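Cell rules we kept, and two we dropped

Since January the two-arm cell at Kindale has run under a written sheet of house rules. The first draft, adapted from one used at Foltomwood, had 40 entries. Most repeated the arm manual and were removed. These are the ones still enforced.

Both grippers open before anyone leans over the table. An open jaw is easy to check from the desk; a slack grip on a dish is not.

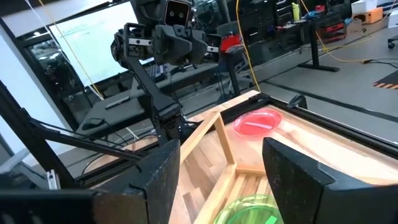
Wrist view, right gripper open, left arm across the table.

Dishes are identified by color in the log, never by position. Positions change when the tray is turned and the old entries become useless. Strips and sticks are logged with the dish that holds them.

Cables get a slack check at full reach, both arms, before the first run. Floor cables are a separate item – the arm check does not cover them.

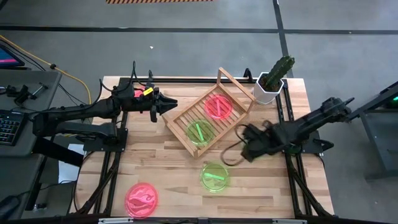 The shared zone is the part that needed rewriting. Only one arm may move inside it unless the task file names both, and the second arm holds at its last waypoint. Speed in the zone is capped in the controller, and the cap is not editable from the task file.

Dropped: the 2 pm restart, and the sign-off on every gripper swap. The swap now needs a zero check and a log line. Revision 2 of the sheet goes to Ostermann next, with the zone wording still open.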